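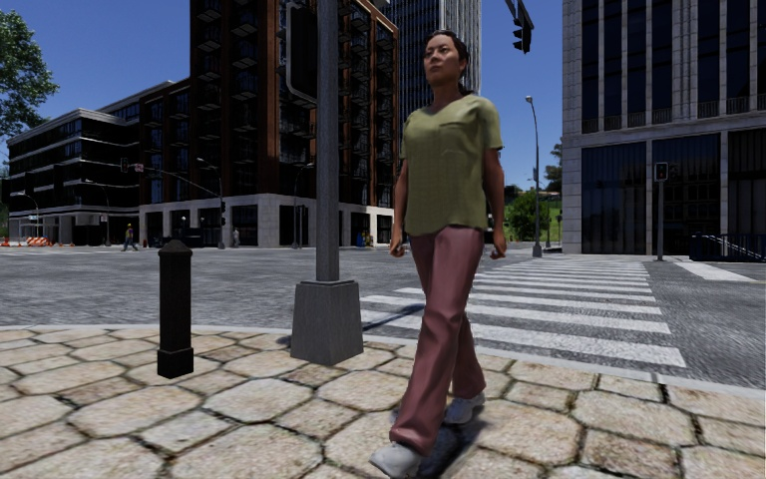
4. Setting Up Step Counting

Your Fekete pedometer needs a stride length before it can show distance.

1. Press and hold MODE until STRIDE blinks.
2. Mark a starting line on level ground and walk 13 steps at your normal pace.
3. Measure from the starting line to your last heel mark and divide by 13.
4. Enter the result with the + key, then press SET.

Note: The display returns to the clock if no key is pressed for 4 seconds. Values already entered are kept.

Caution: Do not open the battery door during setup. The stride setting will be erased. 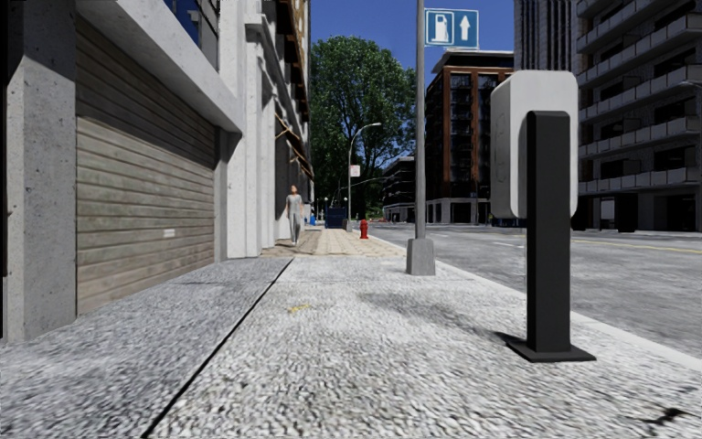 Do I have to enter my stride again after changing the battery?

The stride, weight and clock settings are all cleared when the battery is removed, so repeat steps 1 to 4. Write your stride length inside the back cover of this guide.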